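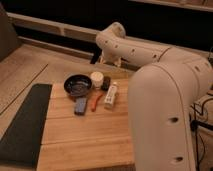

The grant liaison at Kandia asked in reply to the last report whether the students were programming the arm or only replaying motions recorded by the supplier, and whether the next report could separate the two. It is separated below.

Search reports Enter keyword

Student Manipulation Project, Lernadell Technical School
Progress report to the Kandia equipment fund, second term

1. Status

The class has 17 students working in four teams. All teams have completed the safety module and the joint-jog exercises. Three teams have a working pick routine written from an empty file. The fourth is still using the supplier's recorded motion with edited waypoints and is reported as incomplete for this milestone.

No supplier recordings are used in the scored trials. They remain on the controller for the first two lab sessions only, where students replay them at reduced speed to learn the stop procedure.

2. Task and objects

The task is tabletop sorting with small household and toy items. The current set includes a small black frying pan and a white cylindrical container with a flat lid. The pan is the hardest item for all teams. A grasp on the handle lets the bowl rotate, and a grasp on the rim needs a wrist angle that two teams have not yet reached without a joint limit fault.

Items are placed toward the back of the table for the reach trials. Near-edge placements will be added next term.

3. Trials

Teams have logged 825 scored attempts since the start of term. Each team must run 100 attempts on its final routine before the Perow regional meet. One team has finished that block. Logs are kept as plain text, one line per attempt, with the operator's initials and a fault code. The most frequent fault is a missed grasp, followed by a dropped item during transfer. Lab time lost to controller restarts was 210 minutes, nearly all of it before the firmware update.

4. Equipment

The replacement finger pads from Tabrizi arrived in November and are fitted. Grip on smooth items has improved, but the pads have not been tested separately from the new routines, so no figure is given. The spare cable set is on order. Spending is within the approved lines - the only change is a transfer from travel to consumables, already agreed by email.

5. Next period

- Fourth team to submit its own pick routine
- Remaining teams to complete their scored blocks
- Move the Tuesday session to a double period, if the lab is free
- Repeat the pan trials with a revised approach angle

A request for a second teach pendant will be sent separately. With a single unit, three teams wait while one works, and this is now the main limit on the number of attempts per session.

Last updated: November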